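## 4. Care of the washbasin and countertop

This section covers the undermount basin, the quartz countertop and the single-lever faucet in Clerkent guest bathrooms. Read section 3 (Water shut-off) before removing any fitting.

### 4.1 Routine cleaning

1. Move small items away from the basin edge. Leave the soap dish for step 4.
2. Mix 10 ml of neutral cleaner into 988 ml of lukewarm water. Estska Neutral is suitable.
3. Wipe the countertop with a soft cloth, working from the backsplash toward the rounded front edge. Include the raised lip where the counter meets the wood-grain panel.
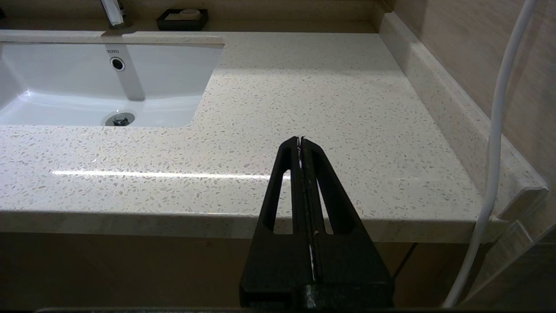 4. Lift the soap, rinse the black dish and dry the ledge beneath it. Soap film left on quartz dulls the polish.
5. Clean the inner walls of the basin, then the overflow opening in the rear wall. Use a bottle brush no wider than the opening.
6. Wipe the joint between stone and basin with a damp cloth only. Do not scrape it.
7. Rinse with clear water and dry all surfaces.

**Caution:** Do not use bleach, drain acid or scouring powder on chrome parts. Damage of this kind is excluded from the Polmont fittings agreement.

### 4.2 Faucet and drain

Carry out these steps every 50 days, or sooner in hard-water areas.

1. Close the lever fully.
2. Apply Koech descaler to a cloth – never directly to the faucet – and wipe the spout and body.
3. Leave for no more than 20 seconds, then rinse.
4. Raise the pop-up drain, remove hair and residue, and lower it again.
5. Return the counter items to their places: soap dish to the right of the faucet, black tray and tumbler to the left of the basin.
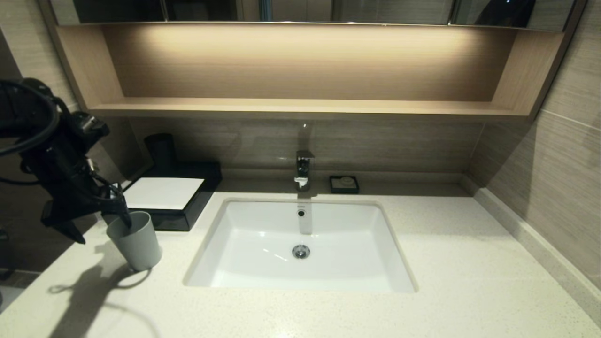
6. Run the water and check that the basin empties freely.

**Note:** If water stands in the basin with the drain raised, stop and follow section 6.2. Do not remove the trap with the supply open.

### 4.3 Sealant inspection

Inspect the sealant under the counter each April. Replace it where it has lifted or darkened. Record the work on sheet C, with initials.

Revision 12 April 2025, P. Bucur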